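**About Kesano**

Kesano is a small company for the care of upholstered furniture. We clean it, we repair it, and we give new covers to sofas, armchairs and headboards. Our workshop is in Damham, in the former grain store behind the station, and we work for private homes, guest houses and two theaters.

The company was started by Bernd Lenz, who learned upholstery from his uncle and did not want to move to the city for work. In the first years he did everything alone, also the bookkeeping, and some old customers still remember his invoices written by hand. Today we are 6 people. Britta Kettler leads the sewing room. Arif Pillai makes the home visits and the cost estimates. Gladys Kashindye joined us in July from a curtain maker and takes care of fabric orders, so please write to her when you need samples.

**How we work**

First we look at the furniture in your home. Arif needs 80 minutes for a normal visit and he tests the fabric at a hidden place, mostly under the seat. After this you receive a written offer. It is valid for 27 days and the visit costs nothing if you live in the Damham area.

Light-colored fabrics are a large part of our work. Cream and beige covers show every mistake in cleaning, and we prefer to say no to a job when the fabric is too weak. For wool and linen we use only the Wustex method with little water. Leather we do not clean, but we are glad to recommend a colleague.

A new cover for a two-seat sofa takes 14 working days from the arrival of the fabric. Loose cushions and pillows can be done separately. If you want, we keep a piece of your fabric in our archive, with your name on it, for later repairs.

**Visit us**

The showroom on the ground floor is open every morning. You can touch all the fabrics there, including the Pascual collection, and sit on the chairs as long as you like. Parking is in the yard, please leave the gate free for the van.

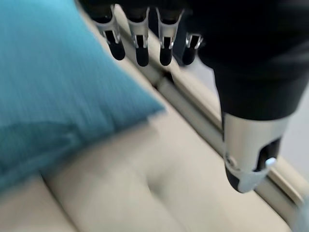
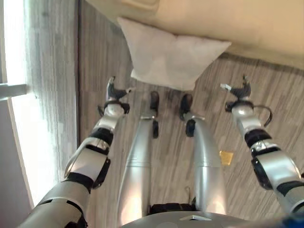

*Cream-colored couch (first photo); white pillow on a wood-look floor (second photo).*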